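Wrist camera and gripper comparison, laundry tasks
Data card and README, version 3
Last change: 03/10/2023
Contact: Asanka Begum, Groltwood

What is in this set

The set contains recordings from a trial of two parallel grippers on household laundry tasks. We wanted to know which of them is easier to use near a front-loading washing machine, where the space in front of the door is small and the floor is close. The two grippers are called Jullesell and Hafstein in all files. The arm and the controller (Stinwood) stayed the same during the whole trial.

There are 76 episodes in total. Of these, 26 were made with the Hafstein fingers at the end of September, after we had changed the finger mount. The older episodes with the old mount are kept in a separate folder and are not counted here.

Tasks

Each episode belongs to one of three tasks: open the door, move one piece of laundry from the drum to the basket, or push the basket to a marked place. The task name is written in the file "episodes.csv", together with the gripper and the result. A result can be "done", "partly" or "stopped". We used "stopped" every time the operator pressed the stop button, also when the task was nearly finished.

The camera sits at the wrist and looks along the fingers, so the fingers are always in the picture. For low positions this view is useful, but the rim of the basket can be hidden by a finger. 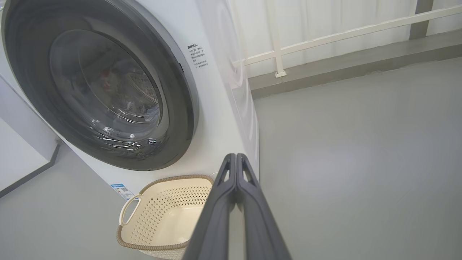
Wrist view near the floor: fingers close together, basket in front of the closed washing machine.

Known problems

Reflections on the door glass. The porthole shows curved white highlights, and our depth estimate is poor in this area. Please do not use depth values inside the door rim without checking them first.

Bright background. The wall side of the room is sometimes overexposed. We left the exposure on automatic for both grippers — a fixed value would have been better for comparing, and we will use one next time.

Gripper width. The Jullesell driver reports the width with a delay of 72 ms. The delay is not corrected in the raw files. The script "align_width.py" makes the correction and writes a new column, it does not change the old one.

How to use it

Unpack the archive, then run "check_files.py" before anything else. If it reports a missing video, download this part again and do not rename the folders by hand.

Please write to Asanka if you find a wrong task label. Corrections go into the next version, with a note in "changes.txt".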